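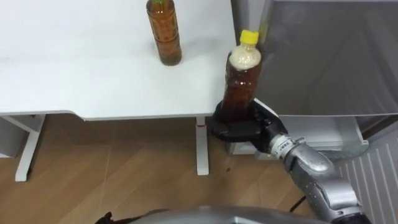

Section 4 covers the walls of the Plananero pavilion, from first rib to last panel. Read it all before anyone picks up a rib. Sheets go on a table, not the grass – any one with room to spread out is fine. Base ring must be finished and level (section 3). If it's not, go back.

## 4.1 Ribs

1. Sort the ribs by the stamp at the foot end. R1 to R11. Same length, different curve.
2. Stand R1 in the socket next to the doorway mark. Pin it. Don't tighten.
3. Work clockwise. Pin each rib, leave it loose.
4. After R4, fit the first tie strap before going on.
5. With all 11 up, check the clear height at the doorway: 1,568 mm, underside of the lintel to top of base ring. People will duck. It's drawn that way.
6. Tighten the pins, opposite pairs, half a turn at a time.

**CAUTION:** four loose ribs with no strap will go over in a light wind. Strap first, then R5.

**Note:** R7 and R8 look identical. Check the stamp. If they're swapped the panels wont meet at the back and you'll be taking half of it down.

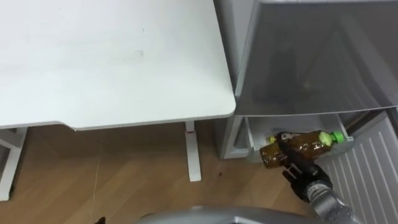
Hovland asked for a change here after the April build: pins should go in from the inside, heads facing the visitors, so the crew can check them without walking around the outside. Agreed. Older drawings still show them outside – ignore that.

## 4.2 Skin panels

Nine panels, Zuvetti mesh, pre-cut. Doorway stays open.

1. Unroll on a groundsheet. Printed side up.
2. Hook the top edge first, center eyelet, then out to both corners.
3. Bottom edge last. Hand tight only.
4. Overlap each panel onto the one before it, same direction all the way around. 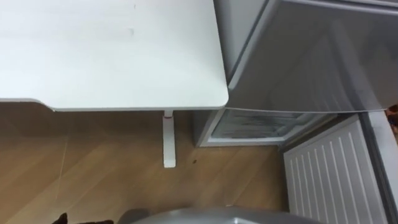 5. Walk the full circle outside and look for sag. Fix at the bottom edge, never the top.
6. Tuck the spare cord behind the rib. Do not cut it, you need the lenght for take-down.

**CAUTION:** no lights, signs or banners hung from the mesh. Hang from ribs, at the marked holes.

## 4.3 Before opening

- All pins tight, clips on
- Straps on, buckles inside
- Doorway height checked again
- Ladder out of the ring
- Somoneo sign-off sheet filled in, copy kept on site

Missing parts: give the rib or panel stamp, plus kit number from the crate lid. Floor boards are in section 5.

Rev. 2024-11-11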